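Outdoor nav update: the joint line thing works (mostly)
August 21, 2024 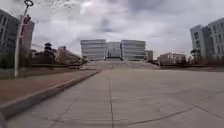
So, quick one before the paper deadline eats everybody. The Dostico rover has been driving on plazas since January and the question was always the same. What does a robot hold on to when there's a big flat open space and hardly anything near it? Lane markings, none. Walls, too far off. GPS is fine until you get close to tall buildings and then it wanders.

Quinlan, for anyone who skipped the last two newsletters, is our visual heading module. One wide camera, no lidar. The old version matched building outlines on the horizon against a stored set. Worked nicely on clear days at Wendby. Fell apart whenever the light changed, or the trees filled in, or the building you wanted was just a few soft pixels of nothing much.

New version looks down as well as out. Concrete slabs have joints. Joints are straight, and they were laid out by people with a plan, so they mostly run in a couple of directions and keep running. Find the long ones, fit the vanishing point, get heading. Horizon still gets a vote but a smaller one. That's the whole idea. It's not new in corridors, people have done it with floor tiles forever, but outdoors on mottled old pavement it's been a pain.

The pain, in order of how much time it took:

Lens. Very wide, so straight stuff bends badly toward the corners. We used to undistort the full image and then look for lines, slow and it smeared the faint seams. Now we detect short segments in the raw image and only warp the segments. Faster, and the seams out near the edges survive. Should of done that from the start.

Patches. Light and dark blotches on the concrete make edges, and the detector loves them. Fix was dumb: anything shorter than a set length gets dropped unless it lines up with a neighbor.

Curves. Some plazas have curved lines in the surface, and after lens bend it's hard to say which curve is real and which is ours. Segment warping helps here too. If it's still bent after the warp it's out of the heading fit, but we keep it as a landmark.

Curbs. Good news for once. A raised curb gives a strong long edge, two of them with the top and the face. They get extra weight now.

Numbers. We ran 17 routes, split between Wendby and Surkby, all gray-sky days on purpose. Flat light is the hard case for seams, no shadow in the joint to help you. Median heading error went from 6 degrees with the old horizon matcher to 2 with the new one. Worst routes still bad. On 4 of them the fit locked on to the wrong joint family and the rover thought it had turned when it hadn't. All four at Surkby, where a lot of the slabs have diagonal seams crossing the main ones. We think the fix is to carry the joint family over from one image to the next instead of picking fresh every time. Half written, not tested, don't quote it yet.

What it does not do: position. Heading only. A joint looks like the next joint, so you know which way you're pointing and not how far along you are. We still lean on wheel odometry for that, with a correction when something upright comes past close enough to use, light poles mainly. Steps also not handled. The heading stays good right up to the bottom of a staircase and then the safety stop does its job, which is a seperate bit of code and staying that way.

Wet pavement also untested. Reflections will probably be ugly. If rain turns up we'll go out in it, assuming the connector covers have arrived.

Compute is OK. Runs on the onboard board next to everything else, and the fan noise complaints have stopped, so something got lighter.

Next up: the carry-over fix, then rerun the same routes so the comparison is fair. Then swap the sites, tune on Surkby and test on Wendby, since reviewers will ask. If anyone has logs from a brick or cobble surface, any camera as long as you have the calibration, please send. We have almost nothing that isn't concrete.

Code is on the group server in the Quinlan folder, branch is called joints. Readme is out of date, the config comments are right. Ask before you change the segment length default, the rover reads it live.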